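Granholm Evening Classes
Second progress report, Aug 23, 2025
Prepared by Ruba Sfeir

Enrollment for the period was 38 adults, all in the bread and home baking course. Elias Saab taught the weeknight group and Abla Khasawneh took the Saturday group. Five people left before the end, three of them because of shift changes at work.

We spent $2275 on flour, yeast, pans and shaping boards, and $627 on repairs to the second oven. The repair was not in the budget. We covered it from the travel line, with Nizar Tannous's approval by email.

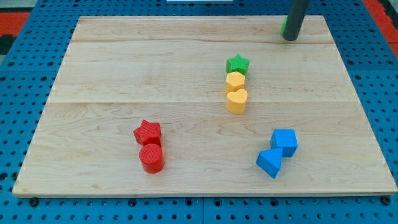 The rye unit ran a week long. Starters were slow in the cold kitchen and Elias moved the baking session back twice. The written handouts are done in English and Arabic — the Arabic set still needs a second reader.

Still open: the lease for the Abu Hammour room ends in January and we have no answer on renewal. Aisling McGrath is following up with the landlord. If the rent goes up we will ask to move money from printing.

Attendance sheets and receipts are attached. The invoice for the oven door gasket is missing and will be sent separately.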